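Tuesday, late, in bed with cold feet

Well, I finally did it. I have been saying since November that I would go through the hair stuff and the jewelry, and tonight there was nothing on TV and the dishwasher was running and I had no excuse left. So I tipped out the top drawer, and the bowl from the bathroom, and the zip pocket of the bag I took to Nultuldale (sand in it still!), and sat down with the lot.

I can't believe how much of it was plain bobby pins. I didn't mean to count them but I got going and couldn't stop: 173. And I bought another card of 30 at Fultex last week for $3 because I was sure I was out! They've gone in an old mint tin now and they can stay there until I'm ninety.

The thing that took forever was the necklaces. Two of them had gotten into a knot around an elastic with a whole lot of my hair in it, so that was lovely. I used a sewing needle and the bedside lamp and said some words. One came free. The other one snapped and I'm only a little sad, it turned my neck green anyway.

I threw out every elastic that had gone slack, and the headband that pinches behind my ears, and both of the brown claw clips with missing teeth. I kept the earrings without partners, I know, I know. The good watch went back in its Czerwiński pouch and into the sock drawer where I'll forget about it again.

Then I moved on to what I really wear, or would wear if I could ever find it before work. First I tried one of those Brutum organizers with all the little compartments, but nothing I own is the shape of a little compartment. The scrunchie alone takes up four! So the red box won, the shallow one, which I'd been using for stamps and batteries. I had it on the bed with me and just kept dropping things in, and I got so cheerful about all the colors together that I stopped sorting and started trying things on. Purple pom-pom thing with pajamas, very elegant.
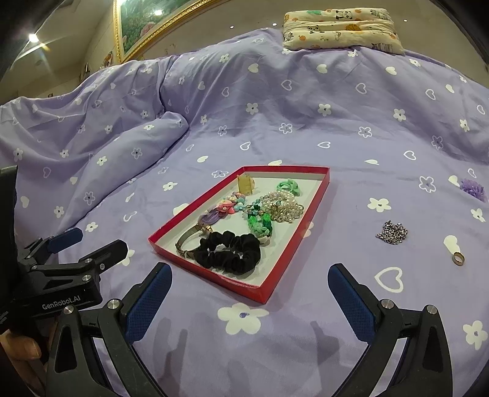
How do I stop the beads and chains from tangling again? Keep each chain fastened and lay it by itself, and hang up the longest ones. I wrote that on a sticky note and put it inside the wardrobe door, where there's already a hook doing nothing but holding a belt I hate.

I should do the scarves next. Or maybe the makeup, which frightens me more, there's a lipstick in there from my cousin's wedding and it smells like candles. Not tomorrow though, tomorrow I have to call about the car and buy stamps, now that I've found out I only had two.

It's past eleven and there's a bobby pin in the bed. I can feel it with my foot.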